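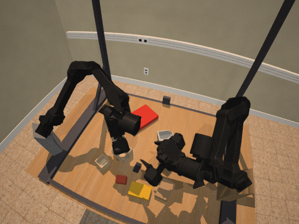 The planner release that went out to the two-arm cells in August changes how the arms share a table. Until now each arm had its own planner and its own half of the work area, and anything lying near the middle was handed to whichever side asked first. The new version plans for both arms together. We test it in simulation before it goes near hardware, with small boxes, cubes and open containers scattered over a wooden table and a black arm reaching in from either side. The right arm stretched low across the table, with its gripper near the centre, is the sort of pose the old planner handled badly. It treated the whole length of the arm as a wall, and the left arm would stop and wait for it to fold back, even when the next pick was well clear.

The joint planner, which we have been calling Magagula since the first branch, keeps a short forecast of where both arms will be and checks each new motion against that. The forecast is refreshed every 100 milliseconds. If the two paths come too close, one arm is slowed down first. Stopping is the second choice, and backing out is the third. Which arm gives way depends on what it is holding: an arm with an object in its gripper keeps its path, and an empty one moves aside. When both are carrying, the one closer to its drop point goes first.

We ran 425 simulated table layouts through the old and new versions with the same random seeds. The old planner finished 271 of them inside the time limit. The new one finished all but 74, so there is still a fair amount to do. Most of the remaining failures fall into two groups. In the first, an object sits so close to the base of one arm that only the other can reach it, and the reaching arm has to pass over its neighbour's shoulder. The planner does find a path, but usually too late. In the second, two open containers are close together and the gripper fingers can't go into one without touching the rim of the other. That is really a grasp problem, and it will be dealt with in the grasp sampler.

Poles and rails are now part of the collision model by default. In the last release they had to be switched on in the cell file, and several cells were running without them. If you have your own cell file, take out the old "fixtures" line before you upgrade. Leaving it in does no harm to the arms, but every pole will be loaded twice and planning will be slower. The start-up log prints a warning if it finds a duplicate.

There is a small change on the perception side too. The object tracker used to drop anything that was hidden behind a gripper for more than a second, then give it a new number when it came back into view. The task planner took this for a new object and sometimes queued a second pick for it. Tracks are now held for as long as an arm is forecast to be in the way. Thin, see-through parts are still found less reliably than solid ones, and we would suggest keeping them out of unattended runs for the time being.

The Tatano site has been running the release since the end of the month on two cells. Destport will follow once its controllers have the newer firmware; the joint planner will not start on the older one, and it says so plainly in the log. Eltiteck is staying on the previous version until its current batch of work is finished, and we will keep fixing faults in that version until then.

To try it without a cell, pull the simulation package and run the table demo with the planner set to "joint". The viewer can draw both forecasts as coloured tubes, which helps when an arm has slowed down and you want to know what it is waiting for. Press F to turn them on and off. If you get a layout that fails, please send the seed and the cell file along with the log. The log by itself doesn't record where the objects started, and we can't replay the run without that.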